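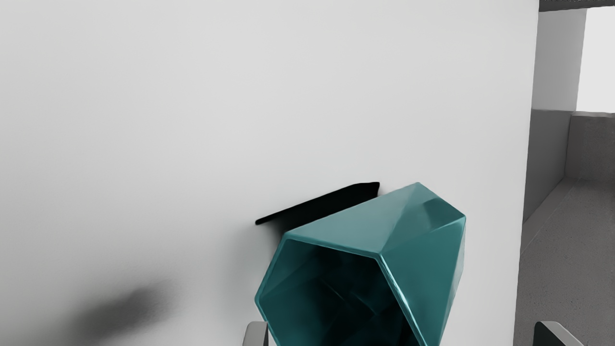

Mitra Naseri thinks I'm firing the heron too early and says so in the comments on my last entry: if the neck is still cool against your cheek in the morning, it isn't dry, and she'd give it another week on the rack under plastic. Fine. She's lost fewer necks than I have, so the heron stays put.

8 June 2025

Quiet in the studio, so I got a long stretch on the big bird and then a shorter, crankier one on the glaze tests.

The heron first. I went out to the marsh at Zincombe before it got light, with the sketchbook and a lump of clay in a sandwich bag, which is how I like to do it (my fingers remember a bird much better than my pencil does). Two herons, far apart, both ignoring me. What I'd had wrong all along is the way the neck sits when the bird is resting. I'd been making a tidy S, like a swan on a birthday card, and the real thing is more of a kink, with a sharp bend partway down and then a long lazy drop into the chest. I pinched out three little necks sitting in the mud and the third one made me laugh out loud, it was so much like him!

Back at the bench I cut the neck off the maquette and put on a new one with the kink. It's ugly from behind. From the side and the front it's the best bird I've made. I need to fill in behind the shoulder a bit so the weight looks like it's going down into the legs, and the legs themselves are still a problem. Seon-mi wants them in steel rod with the clay body dropped on top. I keep holding out for all clay, with reeds built up around the legs for support, but I can see myself giving in on that one.

Now the glazes. I ran the gray-blue again on the groggy body, four tiles, same bucket, and got four different results, which is driving me up the wall. Tile A, one coat, was thin and brownish at the edges and kind of nice, like wet bark. Tile B, two coats, is the color I want for the back feathers. Tile C, two coats over white slip, went chalky and I hate it. Tile D, three coats, ran right off the bottom and glued itself to the shelf. Sorry to whoever's shelf that was. I'll grind it down.

I weighed out the next batch properly this time: 1,286 grams dry, with 30 of that being the iron mix, and sieved it twice. If anyone borrows the small scale, please put it back on the level end of the bench, because on the other end it reads heavy and I wasted a whole bucket finding that out.

Firing notes for the bisque, mostly so I stop asking Seon-mi every time. Overnight hold with the lid cracked, then slow, slow, slow up to red heat. Last time I was greedy and the kingfisher blew its tail off. The slab under it was nearly 40 millimeters thick where I'd patched it and I knew that when I loaded it. Hollow out the bases! I've written it on the kiln shed door as well.

The Dutville people emailed about the August show. They'd like the heron and two smaller pieces, and they want titles, and I am terrible at titles. Seon-mi suggested just using the place and the weather. So maybe "Zincombe, fog." I could live with that. They also asked for a paragraph on what I'm trying to say with the birds, and I stared at it for a good while and then went and wedged clay. I think I'm trying to get down what it feels like when a wild thing knows you're there and decides to stay anyway, but that looks soppy written out, so I'll have another go when I'm less tired.

Shelf space: the feather stamps are in the green tub now, all of them, 183 counting the cracked ones. I'll throw the cracked ones out once I've taken new casts. Please don't use them on porcelain, they drag.

To do: cover the heron again tonight with the damp cloth on the neck only and the body open, so it all catches up. Order steel rod, just in case. Cheek test on Tuesday, and Mitra can come and do it herself if she doesn't trust my cheek.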